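Blades Help Page: Ordering, Care and Sharpening
Last updated 29 Jun 2020

What do you sell?
Kitchen knives, pocket knives and a small range of garden blades, plus the stones and oils to look after them. Everything is stocked at our Liltesby shop. We do not sell swords, antiques or throwing knives.

Which knife should I start with?
If you only want one, get the Jellance petty knife. It handles fruit, vegetables and small cuts of meat, and it is easy to sharpen at home. People who cook for a family usually add a longer chef's knife later.
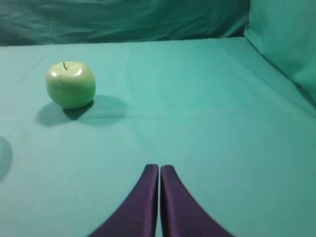 Green apple

What is the difference between carbon and stainless steel?
Carbon steel takes a keen edge quickly on a stone, but it will rust if you leave it damp and it darkens with use. Stainless needs less attention. The dark patina on carbon steel is normal and does not need to be scrubbed off. Orange rust does - use a rust eraser, then wipe the blade with oil.

Can any of your knives go in the dishwasher?
No. The heat and detergent dull the edge and dry out the handle. Wash by hand with dish soap, dry right away, and put the knife back in its guard or on the rack.

How do I oil a blade I won't be using for a while?
Use camellia oil or food-grade mineral oil and put on very little. Two drops on a soft cloth will do a petty knife, both sides. Wipe from the spine toward the edge, never along the edge, and go over it again with a dry part of the cloth. Spread something over the table first, since oil marks bare wood. A matte green cloth like the one here is fine for this, and creases like those in the backdrop don't matter as long as the part under the knife lies flat. Store the blade outside its leather sheath, as leather holds moisture.

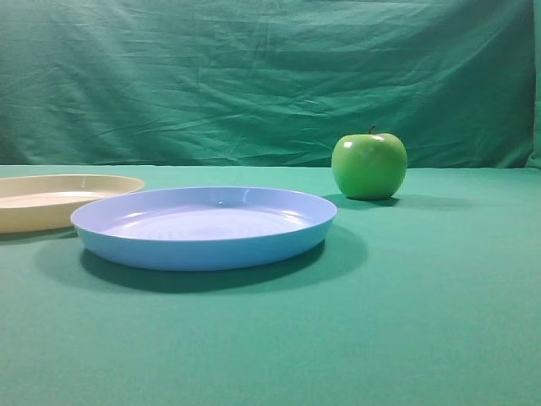 Which stone do I need?
For a knife that is dull but not chipped, start with a 1000 grit stone. Chips need something coarser, and for those we suggest sending the knife in. The Nasr combination stone has a medium side and a fine side and covers most home kitchens. Soak the medium side before use. The fine side only needs a splash.

Do you sharpen knives bought elsewhere?
Yes, as long as the blade is no longer than 200 mm. We don't take ceramic or serrated blades. Wrap the edge in cardboard, tape it, and put your order number in the box.

How long does sharpening take?
Most knives are ready in a week. It takes longer from September on, when people start sending in knives before the holidays. 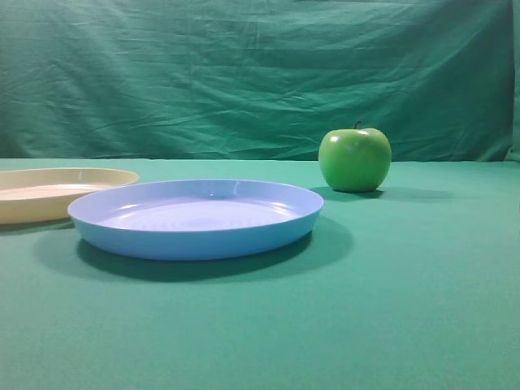
Flalwood Cutlery - Sharpening and Repair Department

Can you replace a handle?
In most cases. We keep 38 handle patterns in stock, in oak, walnut and magnolia. If the tang is badly rusted we will write to you before doing any work.

What does repair cost?
Tip repair is $40. Handle replacement depends on the wood. You will get a price by email and nothing is charged until you accept it.

My knife arrived with a scratch. What now?
Send us a photo within two weeks and keep the box. Fine lines running the same way along a hand-finished blade come from the polishing and are not a fault.

Can I pick up my order?
Yes, at the side counter in Liltesby. Bring your order number and a photo ID. Knives are not handed over to anyone under 18.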